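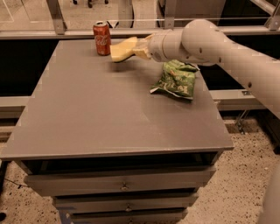 Soster to halt van assembly at Cidcombe for six days

2026-07-29

Soster will stop building its Tollano electric van at the Cidcombe plant for six days while a new battery line is fitted. The company built 1612 of the vans in the three months to the end of June, 208 fewer than planned.

Up to 71 staff will move to the paint shop during the stoppage – the rest will take paid leave. Battery packs will still come from Lai, whose supply contract has been extended.

Customers with orders already confirmed will be told of any change to their delivery date by email.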